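In praise of the boring rulebook

I have spent a good part of my working life reading rules that other people wrote for robot arms, and I have grown rather fond of them, the way you grow fond of an aunt who always asks whether you've packed a coat. So when Haruna Wada wrote last October that our shared rules for simulated trials had grown too fussy, I read her piece twice, with a cup of tea, and found I agreed with about half.

She is right that 393 clauses is a lot for a new student to swallow. Some of them could go tomorrow and I would wave them off quite cheerfully. But the ones she likes least, the ones on how a starting layout is drawn up and written down, are the ones I would fight for.
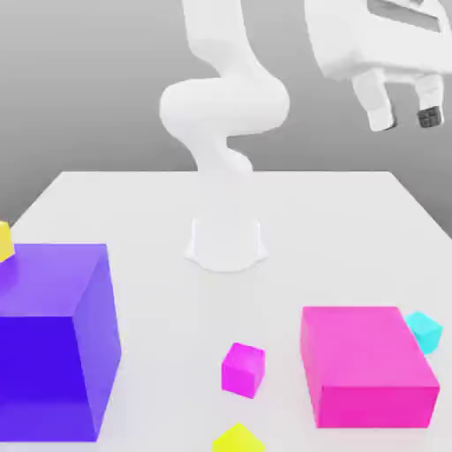 When we went back through the Grimine trials, we had 2606 runs on disk and could repeat only 584 of them from the notes that came with them. The rest had no seed, or no block sizes, or a cheerful line saying "as before" – before what, I still couldn't tell you. These were careful people, and I was one of them! We simply had no habit of writing such things down, and a simulator makes it so easy to press the button again that you forget anyone might want to know what you pressed.

Miyuki Sugiyama, who kept the Bandar group's records for years, asked for 2 things with every run: the full starting layout, saved before the arm moves, and the reason for stopping. I thought it a nuisance for a month or so, and then I stopped noticing I was doing it.

So by all means let us trim. Take out the clause on folder names, please, and the long one on colours for charts – but leave the layout rules where they are, and let the students grumble at me.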